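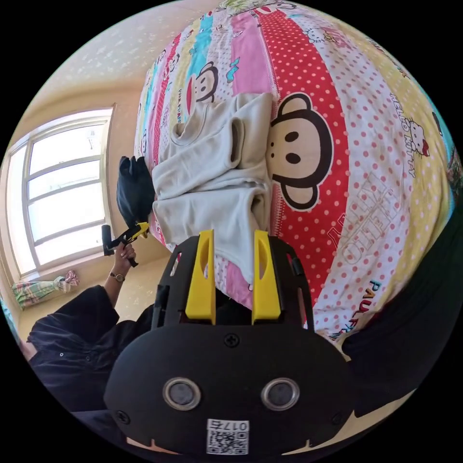 BEDROOM AND LINEN CHECK, WITH COMMENTS
Prundale shared house, upstairs bedroom
December 2023
Checked by: Evanthia Sfakianakis
Copy to: Sajib Bandara

Ratings: OK / Fix soon / Fix now. Comments go under the item, please, and not on the back of the sheet where they get missed at the photocopier.

1. BED AND BEDDING

1.1 Bed base steady, no rocking when you sit on the corner
OK. Solid as! The leg we tightened in September has stayed tight.

1.2 Mattress protector fitted underneath
OK. Zip goes all the way round now.

1.3 Bedding in good order
OK. Love this one. Paul Frank monkeys, Hello Kitty, stripes in pink, yellow and turquoise, it cheers up the whole upstairs. Seams fine, no pulled threads that I could find. Please keep it on the cool wash so the colours last.

1.4 Bedding clear of heater
Fix soon. Fine while the heater is away in the cupboard, but in winter it gets parked far too close to the foot of the bed. I'd like a strip of tape on the floor showing where it may stand. Sajib, do we have any of the yellow left?

1.5 Spare set in linen cupboard
OK. Top shelf, labelled 225.

2. CLOTHES SORTING AND FOLDING

2.1 Clothes handled beside the bed, walkway left clear
OK. Really pleased with how this has come along. In winter you had to climb over the doonas to reach the window.

2.2 Heavy tops folded and stored low
OK. The thick winter things are going in the bottom drawer at last, so there's no more overloading the top one. Huge improvement.

2.3 Collars and cuffs checked before storage
Fix soon. Pale garments especially. Make-up and sunscreen marks set over summer and then we're all scrubbing in autumn. Thirty seconds under the window light is plenty.

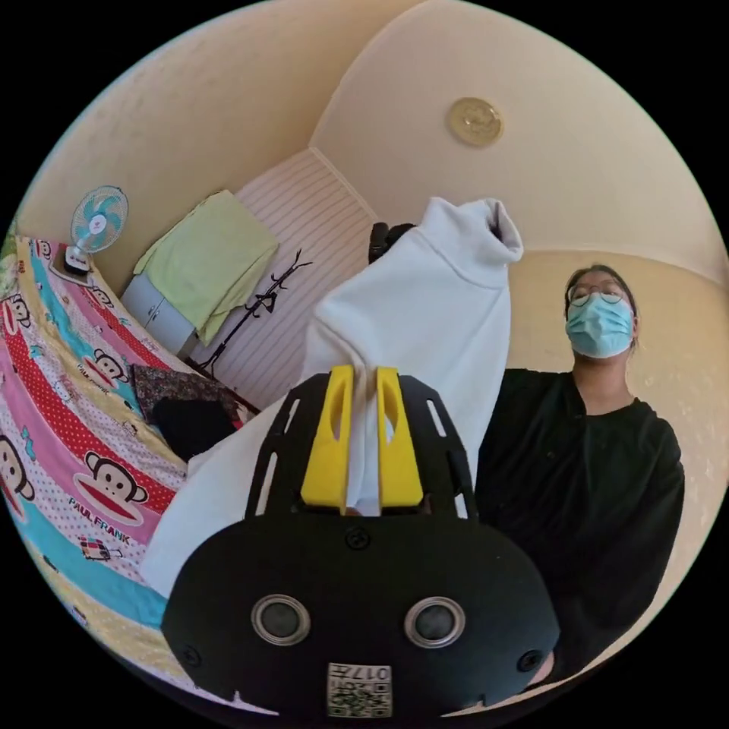
White top with rolled collar, beside the bed. Mask worn.

2.4 Masks available for dusty jobs (shaking out stored woollens, under-bed cleaning)
OK. Box is on the hall shelf, code 514 if you need to reorder from Rutlow. Glasses wearers: pinch the nose strip first, it helps heaps with the fogging.

2.5 Long hair tied back for under-bed cleaning and vacuuming
OK. Spare hair ties in the jar.

3. ROOM

3.1 Smoke alarm tested
OK. Good and loud. Scared next door's dog, sorry to the dog.

3.2 Power points and leads
Fix now. The Petridis lamp has a nick in its cord near the plug. I've unplugged it and put it on the landing with a tag, job number 580. Don't bring it back in, even for "just tonight".

3.3 Window opens and latches
OK, bit stiff. A rub of candle wax on the runner does wonders.

3.4 Blind cords secured up high
Fix soon. One cleat is loose. New screws are in the Zellitz tin in the laundry.

3.5 Wardrobe fixed to wall
OK. Gave it a proper tug.

3.6 Floor coverings flat, no curled edges
OK.

FOLLOW-UP
3.2 lamp cord: Sajib, this week please
3.4 blind cleat: Evanthia
1.4 floor tape: whoever finds the tape
2.3 collar check: everyone, ongoing

General comment: this is the best this room has come up since I started doing the rounds, and I was grinning by the time I got to section 3. Thank you all for the effort! Next room is the one with the bunks, sheet 123, so please get everything off the top bunk beforehand or I can't get at the rails.

E.S.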